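Notes for week two: reading a celebrity biography
Stavros Kovačević, 12 January 2019

Welcome back, everyone, and thank you for the lively talk last time (I went home with a whole page of your questions and I'm still working through them!). This week we move from the gossip column to its longer cousin, the short biography of a television actor, the sort you find on fan pages and in the back of program guides.

Our main reading is the *Nevido* profile of the lead in the hospital drama *Dreltham*. Please read it twice. The first time, just enjoy it, and the second time keep a pencil in your hand and mark every sentence that could have been written about any actor at all. I think you'll be surprised how much pencil there is on the page by the end.

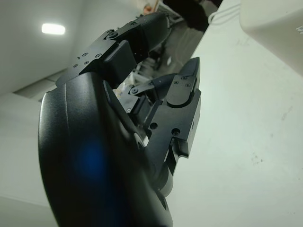 Most of these profiles follow the same path: born here, school play there, a small part nobody remembers, then the big break. It's a comfortable shape and readers like it, me included. But look at what gets squeezed. The *Nevido* piece gives the years before 2000 a single paragraph, and in those years our actor did 66 episodes of a daytime serial called *Colombo*, learning lines overnight and working with four or five directors a month. That's a whole apprenticeship, and it goes by in a subordinate clause.

**Words to watch for**

- "burst onto the scene" (check the dates)
- "famously private"
- "is known for" (by whom, and where did the writer get it?)

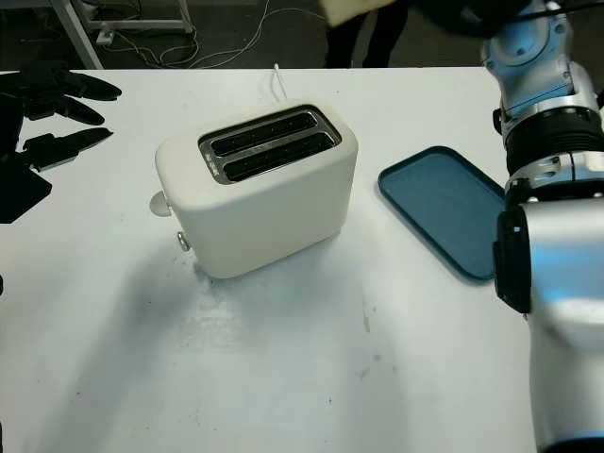 The other thing I'd like you to notice is where the quotations come from. Two of the longest ones in the profile are lifted from an interview in *Clultska*, a magazine that closed years ago, and the writer has trimmed both. I'll bring my old copy so we can lay the versions side by side. In one of them a joke has been cut, and the actor comes across as rather grand when she was only teasing the interviewer.

**For next time**

Write one page on a performer you like, leaving out awards, marriages and money. Bring two copies, one for me and one for your neighbor. The longer research paper isn't due until November, so please don't lose sleep over that yet.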